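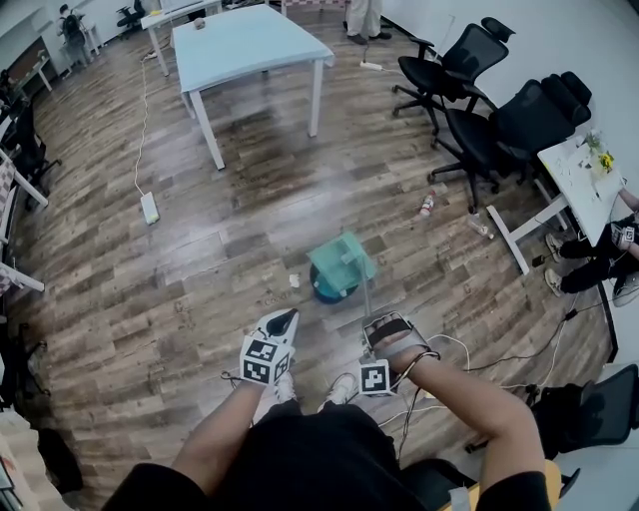

Fachgruppe Handhabungstechnik, Standort Gestham

Beschaffung Handgreifer und Datenhandschuhe: Bedarf für das zweite Halbjahr festgelegt

Die Fachgruppe hat den Gerätebedarf für die Aufzeichnung von Greifbewegungen abgestimmt. Beschafft werden sieben weitere handgeführte Greifer mit Markerwürfel sowie die zugehörigen Sensorhandschuhe. Die Bestellung läuft über den Rahmenvertrag mit Sesance, die Freigabe der Mittel wird für August erwartet.

Für Verbrauchs- und Ersatzteile sind je Arbeitsplatz bis zu 800 Euro vorgesehen. Darunter fallen Greiferbacken, Handgelenkbänder, Markerblöcke und Anschlussleitungen. Markerblöcke mit beschädigtem Druckbild werden getauscht und nicht nachgeklebt. Handschuhe werden in zwei Größen bestellt; abweichende Größen sind vor der Sammelbestellung zu melden.

Zurückgestellt wurde die Anschaffung eines stationären Roboterarms. Das Angebot von Văduva sieht eine Lieferzeit von 21 Wochen vor und enthält keine Schutzeinrichtung. Ein Vergleichsangebot wird eingeholt. Bis dahin werden Aufgaben mit Kleinbehältern weiterhin mit Handgreifern am Boden und am Tisch aufgezeichnet.

Eigener Posten im Plan ist die Stromversorgung. Steckdosenleisten und Netzleitungen liegen derzeit auf dem Dielenboden zwischen den Arbeitsplätzen. Vorgesehen sind Kabelbrücken und zwei Deckenabgänge; die Ausführung übernimmt die Haustechnik. Handschuhe mit Kabelanschluss bleiben im Einsatz, die Umstellung auf Funk ist in diesem Haushaltsjahr nicht finanziert.

Der Standort Hakham meldet seinen Bedarf getrennt an. Von den dort geplanten 82 Aufgaben lassen sich nach jetzigem Stand alle mit der vorhandenen Greiferbauform abdecken. Die Gerätelisten beider Standorte werden nach der Freigabe zusammengeführt und im Laufwerk der Fachgruppe abgelegt.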